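Fusesora Rights Issue Pack

Document set for companies raising money from existing shareholders. Drafted by Tadhg Ó Conaill, checked against the rules as of 28/10/2026.

£245 plus VAT, single company licence. Instant download, 7 Word files.

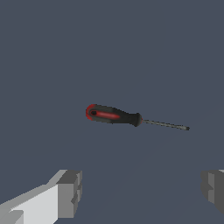
Covers the circular, board minutes, provisional allotment letter and underwriting letter. Also a timetable you can edit – put in your record date and the rest fills itself in. Guidance notes at the back of each file, worth reading befor you start.

Not suitable for open offers or placings. See the Millside pack for those.

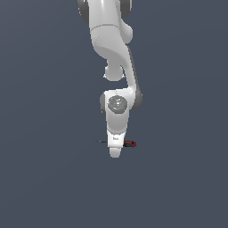

Updates free for 6 months, after that you pay the renewal rate. Next update due December, mostly the allotment letter and some tidying of the overseas holders wording. Group licences on request, tell us how many subsidaries.

Grirklow customers – your old login still works. Ring if it doesnt.

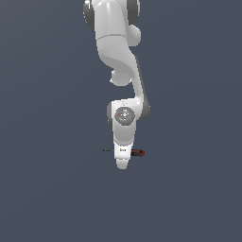 Also from Fusesora

Nikzad Share Buyback Set
Millside Placing and Open Offer Pack
Board Minutes Bundle (private companies)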